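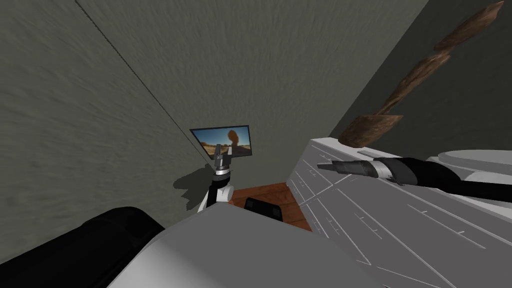 Textured gray walls meeting in a corner, with a small screen showing a desert landscape.

Grument plaster is a rough finish for interior walls, named after the village of Grument, where it was first used in farm buildings. It is made of lime, sieved river sand and a small part of clay, and it is usually left without paint. In the neighboring valley of Macedo the same finish is known as "gray coat."

History

The oldest written mention is in the accounts of the Damar estate, which paid for 100 sacks of lime to cover the walls of a grain store. For a long time the work was done by farmers in September, after the harvest.

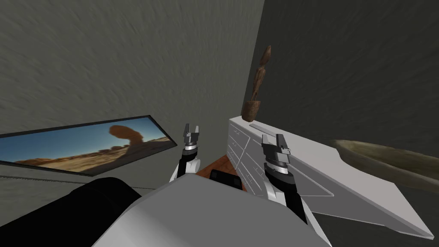 The finish lost its popularity when smooth gypsum boards became cheap. Interest returned with the inventory made by the building historian Evelien Vermeulen, who recorded 2,476 rooms in the region where the old layer was still present, many of them under wallpaper.

Preparation and use

The plaster is applied in two coats. The first coat is 15 mm thick and must rest for several days. The second coat is 6 mm thick and is worked with a wooden float while it is still soft. 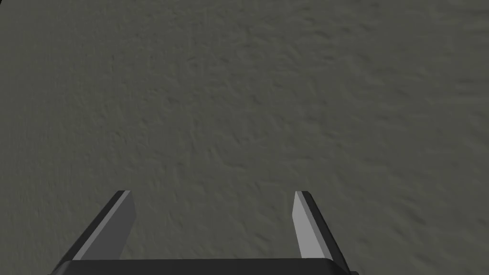

The color depends mostly on the sand. Sand from the upper river gives a cold gray, and sand from the Plernier quarry gives a warmer one. Roel Mulder, in his handbook for plasterers, advises against mixing the two in one room.

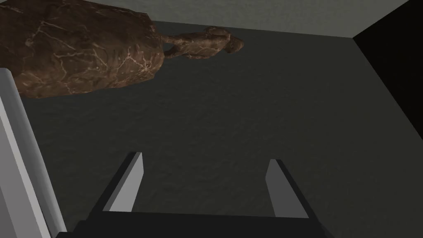

See also

Lime plaster
Roughcast
Stucco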